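Notebook, simulation corner, robotics club at Plimside
Thursday, started 16:10, room was free until seven

3 comments

Continuing the pick and orient task for the student contest in Clelberg. Short reminder for those who missed the last meeting: the arm must grasp the stick and bring it so that the point is over the center of the round target. The stick may lie in any direction at the start. We do everything in simulation until the end of February, then we will see how much time we get on the real arm at Mekonnen.

What I did first. I cleaned the reset function. Before, the stick was created a little too deep in the table and the physics engine pushed it out with a small jump, so the start position in our log was not the true one. Haoran Jiang found this last week, I only repaired it. Now the stick is created 2 mm higher, then we wait 25 steps before the policy gets its first observation. I prefer to wait a bit too long than to have the jump again.

Second, the demonstrations. We have now 247 saved, made by four of us with the keyboard and with the old joystick. I looked through the list and removed 28 of them. Most of the removed ones had the same mistake - the person closed the gripper too early and then opened it and tried again, and the model learns this hesitation very well. Please, when you make a mistake in the approach, press reset and do not save. It is quicker for everybody.

Third, the camera question. Pascal Sauerland wants to train only with the wrist view, because the contest rules from Bumura give extra points for it. I am not against, but with the wrist view alone the policy loses the stick in the first part of the motion when the hand starts far away. I trained one night with wrist plus two outside views, and one night with wrist only. The second one reached the stick less often and the path was more nervous. I didn't write down the seeds, my fault, so I will not put the numbers in here. To be repeated properly.

The friction of the finger pads is still the default value. I think it is too high, the stick never slips in our grasp and in reality it will. Haoran has the measurement from the pads somewhere in his folder.

Also open: the yaw of the stick is stored in degrees in the old files and in radians in the new ones. I wrote a small converter (tools/fix_yaw.py), run it only once per file! It doesn't check if the file is converted already.

Renders from today's session, outside views first, then the close one with the gripper at the bottom:

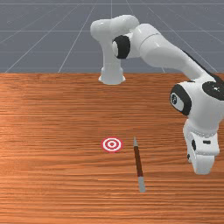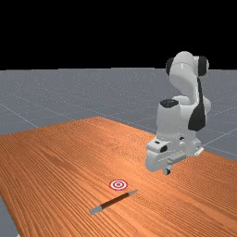
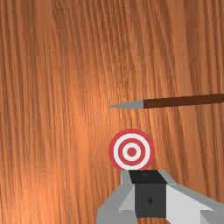
Do we have to record the demonstrations again after the change in the reset?

Only the ones where the stick moved more than 5 mm between creation and the first observation. The script prints their names, and Pascal and I will share them on the next meeting day.

Left the training running on the second computer, 25 thousand steps, please do not switch it off.

Shared 2 times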